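**Kitchen corner: cooking beans without fear**

07/05/2026

Many of you wrote to me after the last letter about soup, and most of the letters asked the same thing: why do my dry beans stay hard? I had the same problem for years. In my parents' home the beans were always soft, and when I moved to my first apartment on Jakier Street I bought the cheapest bag, boiled it for a whole evening and ate something like small stones.

The first cause is age. Beans which stayed two or three years in a cupboard will take much more time, and a few of them will never become soft. Please write the month of purchase on the jar. I now buy mine in the Vustier shop near the station, where the bags are sold quickly and the man fills the shelf every week. It costs a little more than the supermarket and I find it is worth it.

The second cause is the water. If your water is very hard, put a small pinch of baking soda in the pot, and I mean really small. With too much, the skins fall apart and the taste becomes like soap. I did this once for a dinner with guests and we ordered pizza.

About soaking there are many opinions. I soak overnight, in cold water with a spoon of salt, and in the morning I throw this water away. My neighbor Roxana Chambi never soaks black beans. She says that they lose the color and the flavor, and her pot is better than mine, so I can not argue with her. For chickpeas and big white beans we both agree that the night in water is necessary.

For cooking, cover the beans with fresh water, three fingers above. Add one onion cut in half, a bay leaf and a little oil. Red kidney beans must boil strongly for at least ten minutes at the beginning, this is a question of safety and please do not skip it. A slow cooker alone is not hot enough for them. After this, turn the heat low and let the pot work. Tomatoes, lemon and vinegar come only at the end, when the beans are already soft, as the acid keeps them firm.

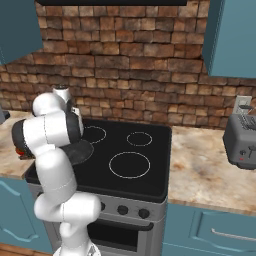
To test, take five beans from different places in the pot and eat them all. If one is still chalky inside, continue. My last pot of white beans needed 148 minutes, and the one before it was ready in less than half of this time, with the same pot and the same heat. So I do not trust the times printed on the bag.

Let them cool in their own liquid. They finish to cook there and the skins do not break. In the fridge they keep for 4 days, and in the freezer for some months if they are covered with the liquid. I use the old Omeck jars, but leave space at the top, or the glass will crack.

Next month I would like to print your own bean recipes. We received 37 recipes for the soup letter and I had place for only two, so please keep it short. You can send it by reply to this letter or leave a paper in the box at the Amundsen library, next to the returns desk. If the recipe comes from your grandmother, write also her name.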